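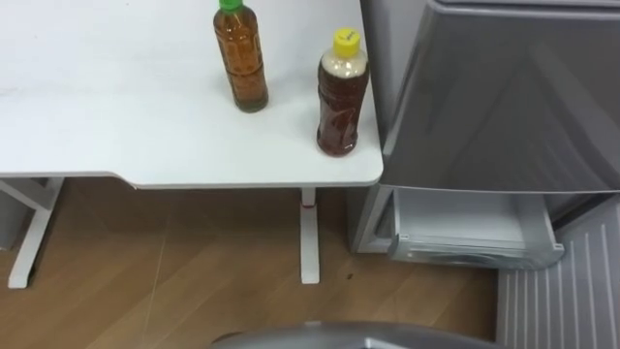

Most small companies budget for a robot the way they budget for a copier. They get a quote, add a little for delivery, and send the number upstairs. I have read a lot of those budgets, first at Correa and now for clients of my own, and the robot line is usually fine. The trouble is in the lines that were left out, and most of them are for dull things like furniture, flooring and kitchen appliances. A white desk pushed up against a gray fridge, with two bottles of tea on top and a drawer pulled open, is as much a part of the purchase as the arms are. Somebody has to pick that desk, check its height, and decide how close it stands to the door. If that work isn't in the plan, it comes out of somebody's afternoon, and then another afternoon.

My argument is simple. Before you ask for a quote, write the budget for the room. 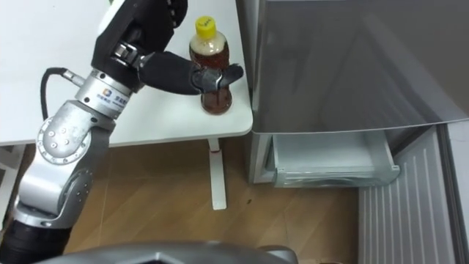
7 min read

I'll start with a case. A food service company in Postdale wanted a two-armed robot to restock drinks in its break rooms. The vendor, Narnitum, gave them a fair price and a clear list of what was in the box. The company approved it in December and had the machine on the floor by spring. The first plan had one line for setup, and it covered 7 days of a technician's time. The work took 28.

The hardware was sound. The extra time went to the break rooms. The tables were three different heights. Two of the fridges had doors that opened toward the wall, which left the robot no place to stand. One floor had a raised strip where the tile met the carpet, and the base stopped at it every time. All of this could have been found by one person with a tape measure before the order was signed.

People outside this business think of picking up a bottle as one job. For planning, I count it as several: get to the table, close on the bottle, clear the edge, turn, find the shelf, put it down, let go without knocking it over. Each of those needs testing with the bottles you really stock. A slim bottle and a wide one don't behave the same in a gripper, and a bottle lying on its side is a different problem from one standing up. If your supplier changes bottle shapes twice a year, you'll be testing twice a year, and that belongs in the operating budget. I have yet to see it there in a first draft.
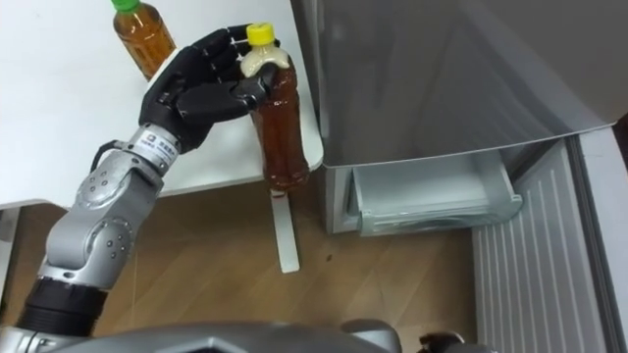
What to put on the sheet

The room comes first. List every piece of furniture the robot will reach over or into, and note whether you're keeping it or replacing it. A matching table for each site costs very little next to an arm. I would replace all of them at once and be done.

Next is the practice space. You need one corner that looks like the real sites, and you need it for the life of the machine. Companies like to set one up for the trial and then take the space back for storage. Six months later something changes, and the technician is testing in a working break room at lunchtime. Put the floor space in as rent, even if you own the building. It keeps the number visible.

Then there are the hours. The Postdale company logged 197 staff hours in the first quarter, on top of the technician. Most of it was small stuff -- moving tables, buying bottles, wiping up, waiting for someone with a key. I don't think that was wasteful. I think it was the real price, and it should have been in front of the people who signed.

Last is the contingency. I use 23 percent of the hardware price for a first robot. That figure comes from my own files and I wouldn't defend it to an accountant. It has been low more often than high. For a second robot doing the same work in the same kind of room, I cut it by half.
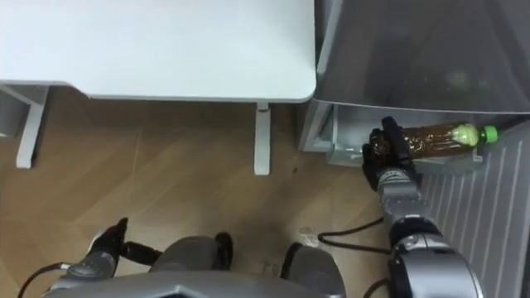
The objection I hear is that all this makes a small project look expensive, and that managers will turn it down. Some will. I have watched two clients walk away after seeing the full sheet, and I still think they were right to. One of them had a single break room and a part-time employee who restocked it in less than an hour a day. There was no version of the numbers that worked.

The other common answer is to lease. Ullau and a few other firms now offer monthly terms with service included, and for a first machine I lean that way myself. Read what "service" covers, though. In the contracts I've seen it covers the robot. The tables, the fridge and the staff hours are still yours, so the sheet stays almost the same length. You've moved one line from capital to operating -- a useful thing to do, but a separate question from whether the project makes sense.

If you're planning for next year, go and stand in the room before you call anyone. Bring the tape measure. Open the fridge all the way and see what's left of the floor.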